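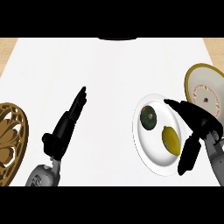

Clearing plates off a table is my favorite first job for anyone collecting demonstrations for a learning system, and I will happily talk about it until the coffee runs out. You get flat things, round things, thin edges, things resting on other things, and everybody already knows what a tidy result looks like. Start it in simulation if you can. A lemon and a dark green fruit on a white plate, a gold-rimmed plate tipped up beside it with the black gripper over its lower corner, a trivet off to the left to keep clear of - that is plenty of table for one task, and it already asks a good question, namely what the left hand ought to be up to while the right one is busy. I've collected for a mug project, a drawer project and now this one (the Ulamia table set), and these are the tips I keep repeating to people at the next desk, so I may as well write them down.

Write the task as one sentence before you touch the controls

One sentence, out loud if you have to. "Lay the second plate flat to the right of the first." If you need an "and then" you have two tasks, and you should record them as two tasks and join them later. Our early Drunton recordings were labeled "tidy the table" and five people had five ideas of tidy. One of them stacked. One of them lined things up by size! Lovely work, all of it, and we could use hardly any of it together.

Keep the sentence taped to the monitor. Mine is on the back of a receipt.

Decide what counts as done

Pick a finish you can check without arguing. "Plate flat, fingers open, hand a palm's width clear" is good. "Plate looks settled" is bad. In simulation you can have the computer check the plate's tilt for you, and do that, but look at it yourself too. A plate can pass the tilt check while balanced on the edge of its neighbor.

Hold still for 2 seconds at the end of each run. People hate this tip and I love it. Without the pause, the recording stops while the arm is still leaving, and the learned policy has no idea that stopping is a thing it's allowed to do. We had one that would set a plate down beautifully and then wander off across the table like it had heard the doorbell.

Plates

Plates are harder than they look and much more fun than mugs.

Come at the rim from the side, with one finger clearly going under or behind and the other clearly in front. If you come straight down, you'll clip the rim and the plate will skate. In a simulator the skating is often worse than on a real table, so check the friction setting before you blame your hands. I once lost most of an afternoon to a plate that thought it was a hockey puck.

Go slow for the last bit before contact and keep your normal speed for the rest. Going slow the entire way is tempting, but it fills the recording with frames where hardly anything happens, and the few frames that matter get drowned.

A plate that's leaning wants to be lowered by its high edge. Let the low edge stay put and act as a hinge. Once you have the feel of it you'll do it every time, so now make yourself do it from a few different starting angles or you'll have taught exactly one trick.

If there's food on a plate you aren't moving, pass beside it or well over it. Fingers that skim the top of a lemon may miss it nine times, and the tenth recording has a rolling lemon in it. (Keep that tenth one. More on this below.)

Fruit

Round fruit rolls, long fruit rolls in one direction only, and that difference is worth recording on purpose. Turn the lemon between runs. Grip across the short way and come in low. With the simulated ones, watch for a fruit that shivers in the fingers after you've closed - your grip is too tight for the contact model, and the policy will learn the shiver right along with the lift. Back off a hair and do it over.

Swap which fruit is nearer the rim, too. A set where the green one is always at the top left of the plate will teach "top left" and you'll be so disappointed the day you move it.

The hand you aren't using

Park it somewhere sensible, and don't always park it in the same spot. If the left hand hovers over the same patch of bare table in every run, the system will treat that patch as holy ground. I choose a parking place before each run and then leave the hand completely alone.

Leaving it alone is a skill! New operators drift. You concentrate on the right hand and your left one creeps up with it, like sticking your tongue out when you thread a needle. Rest your left elbow on a folded towel. I've tried a strap, a book and a sandbag, and the towel wins.

When both hands are needed, say which one leads. We write R-lead or L-lead in the notes column and it has saved us a ridiculous amount of rewatching.

Things near the edge of the view

Leave some in. Real kitchens have a trivet half out of sight and a bowl you can only see the lip of. If each recording starts with everything centered and complete, you've collected a catalog, and the first cluttered counter will be a shock. What I avoid is having the thing you're supposed to grab go out of view right at the moment of the grab. Check one run all the way through from the recorded camera before you do a whole batch, because your own viewpoint at the controls is kinder than the one being saved.

And check what your arm covers up. A forearm coming in from the right hides a lot of table. Sometimes just starting the elbow lower gives you back half a plate.

Shuffling between runs

Let the computer shuffle. Left to ourselves we make pretty layouts, with even gaps and nothing touching. Ho's version of the shuffle script (Wing-yan, if you're reading, the script is a joy) lets you set how often objects overlap or lean, and I keep leaning turned up high for plates.

Do shuffle the table color and the lights, though save it for after you have a clean batch on plain white. White on white is hard enough. A white plate on a white table has only its rim shadow to go by, and I want to know the system can manage that before I give it a checkered cloth.

Keep the misses

Oh, keep the misses. Put them in their own folder, named so that no one trains on them by accident, and write one word for what went wrong: slip, clip, roll, early, drift. Five words cover almost everything I do wrong.

The best ones are the misses you recovered from. You reach, the rim slides, you back up, you get it the second time. That's gold, and it belongs in the main set with a note. A policy that has only seen perfect grabs has no clue what to do after an imperfect one. On the Yang drawers we added 65 recoveries to the set and the arm started trying again after a fumble, which made me cheer loud enough that someone shut a door.

Don't fake them, however. A staged fumble looks staged. You hesitate before it, and the hesitation gets learned.

Looking after the operator

Twenty-five minutes, then stand up. My runs get sloppy well before I notice they're sloppy, and I've proved it to myself by watching a late batch the next morning.

Water within reach, phone out of reach. Drink between runs and never during, unless you want the robot to learn a pause for water.

Change operators if you have more than one. Each of us has a handwriting. Mine curves in from the left a lot, and it took another person's recordings to show me. Put initials on every run so you can see later whether the system has picked up one person's habits.

If you're alone, change your chair height. I'm serious, it changes your reach.

How many is enough

I'm always asked, and it depends on the shuffle more than the total. Our plate set stands at 2675 runs, misses included. It was doing nicely at 2000, and the extra went almost entirely into leaning plates and crowded layouts where it was still weak. Train early on a small batch, watch what it gets wrong, and record that. Recording a huge pile first and training at the end is how we did Hilix, and we found a labeling mistake on the last day that had been there since the first.

Naming files

Task, layout number, initials, run number. No spaces. Don't put "final" in a file name, you know why. I keep a plain notes sheet next to the folder, one row per run, and fill it in right after the run while I still remember - even one blank row turns into a little mystery by Thursday.

A small batch I'd suggest for a first week

Ten runs lowering a leaning plate, with the other hand parked in different places. Ten moving the lemon off the plate and onto the table. Ten moving it back. Ten of the same with the green fruit. Watch all forty at double speed with a cup of tea, toss nothing, sort the misses. Then go back and redo the plate ones, which will be so much smoother the second time around that you'll want to show somebody.

Posted Friday, September 13, 2019, by Wing-yan's desk neighbor

Last updated: October, added the bit about chair height

More from the tips pages
Mugs: handles, no handles, and the one with the chip
Drawers that stick and how to record them
Folding towels with two arms, part one
Labeling without losing your mind
Cleaning gripper fingers after a dough day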